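Category: Automation » Textbooks » Rules and Safe Practice

Chapter 7
Working Rules for Arms in Household Settings

7.1 Scope of the chapter

The earlier chapters dealt with arms that work behind a fence, on parts of known shape, along paths that do not change from one shift to the next. The rules for such work are old and fairly settled. A household counter is a different matter. Objects arrive and leave without notice, surfaces are shiny or patterned, and the items to be handled were made for human hands. Written rules for this kind of work are still young, and readers will find that laboratories differ in what they require.

This chapter sets out the rules used in the Clenholm course, which were first drafted for simulated trials and later extended to physical ones. They are printed in full in Appendix C under the name by which students usually know them, the Dobson Rules. The chapter takes them in the order in which an operator meets them: the survey of the work area, the view, the approach, the handling of the object, and the record.

Three terms are used throughout. The work area is every surface the arm or its gripper can reach, including surfaces it has not been asked to touch. The target is the object named in the task sheet. A bystander object is anything else in the work area, whatever its value.

7.2 The survey

Before a task is started, the operator shall list the bystander objects and mark each as fixed, stable, or easily upset. A tall bottle with a pump top is easily upset. So is a kettle, if the gripper may pass near its spout. A flat dish is normally stable, but it may slide, and a sliding dish can push its neighbors. Round produce is always marked as easily upset, even where it seems to be resting well.

The clearance between any moving part of the arm and an object marked as easily upset shall be no less than 40 mm during free travel. The figure applies to the whole arm. Students tend to measure from the fingertips, and the wrist or the upper link then passes much closer than the plan allows.

The survey is required in simulation as well. It is sometimes argued that a simulated bottle costs nothing to knock over. The purpose of the trial, however, is to learn how a plan would behave in a real room, and a plan that ignores its surroundings has not been tested for that purpose.

7.3 The view

Rule 6 states that no motion shall be approved on the basis of a single view if any part of the arm or the target is hidden in that view. Plants are a common cause of trouble. They are seldom entered as obstacles, their leaves are wide and their stems thin, and they are often placed close to the viewpoint at the front of a counter. In Figure 7.1 the leaves cover part of the arm's column and the lower part of the gripper, and a reviewer with only this view could not judge the clearance at the fingers.
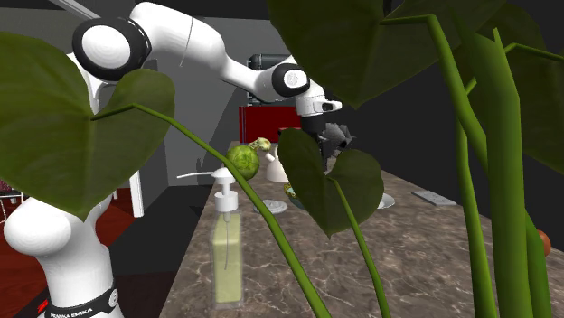 Ngozi Olaniyan objected, when the rule was first circulated, that it would stop most useful work, as there is almost no kitchen in which every part of an arm can be seen from one place. Her proposal was that a hidden part should be allowed where its position is known from the joint readings and the space around it has already been surveyed.

The objection was accepted in part. The present text of Rule 6 permits a hidden link under the conditions she described. It does not permit a hidden gripper. Joint readings report where the fingers are, but they say nothing of what lies between them or beside them, and a second view is therefore required before the gripper is lowered.

The Clenholm log gives some idea of how often the rule applies. Of 1208 simulated trials entered in one teaching year, 568 were marked by the reviewer as having at least one obstructed view. The log does not separate links from grippers, and the figures should not be used to compare one type of arm with another.

7.4 The approach

The approach begins where free travel ends. From this point the clearance rule of Section 7.2 no longer applies to the target itself or to the surface that supports it, but it continues to apply to everything else.

The following points shall be confirmed before the approach is approved:

(a) The target in view is the one named in the task sheet. Where the name is doubtful, the task sheet shall be returned to its author.

(b) The fingers can pass on both sides of the target without meeting the support. Where the target rests on a tray or plate with a raised or decorated rim, the rim is treated as an obstacle of its own. Open ornament needs particular care, as a fingertip may enter a loop and catch there.

(c) The outline of the target has been taken from above. Many flat objects are wider at one end than at the other, and a grip planned on the narrow end may be too small for the wide one.

(d) Marks on the face of the target have not been taken for its edges. A dark vein or stain can mislead an edge finder, and so can a strong change of brightness across the support.

Points (c) and (d) are best checked together from a view close to the gripper. In Figure 7.2 the slab on the tray is broader toward its lower right corner, and the dark twig-like mark down its middle is easily the strongest line on its face. The gold rim runs beneath both fingers and must be cleared on each side. 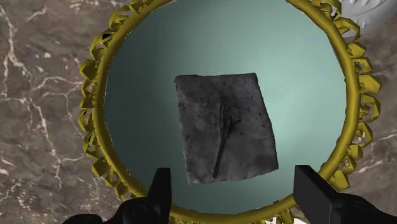 7.5 Handling

Once the approach has been approved, the operator shall not change the grip width by hand except to open it. If the grip proves too narrow, the arm is withdrawn to the start of the approach and the outline is taken again.

Force limits are set by the class of object. Stone, slate-like, and ceramic pieces fall in the brittle class whether or not their true material is known — the operator is not expected to identify a material by eye. An object of unknown class is treated as brittle.

An object that has been lifted shall be set down on a surface named in the task sheet. Returning it to its starting place is always allowed.

7.6 The record

Each trial shall be recorded on the day it is run. The record names the operator and the reviewer, lists the bystander objects, states which views were used, and notes every contact, intended or otherwise. Simulated trials shall be labeled as simulated on each page. Records kept in Sernel carry this label by default; records kept by other means must have it added. The course keeps more than 400 such records open to students, and the exercises in Section 7.9 draw on them.

Section 7.7 takes up the duties of the reviewer.

Reader comments (3)

Damilola Oyewole
The 40 mm in 7.2 is given for free travel, but does it hold for an arm carrying something? We have been measuring from the carried object and I would like to see that in the text.

M. T.
Same question. Appendix C says "any moving part of the arm or its load" so I think 7.2 was shortened too far.

reader_in_september
Point (d) cost my group a whole afternoon with a veined countertop. Please add patterned supports to the list, and not only marks on the target.

Jaltonham Academic Texts | Contact the editors | Copyright Jaltonham, all rights reserved | Back to top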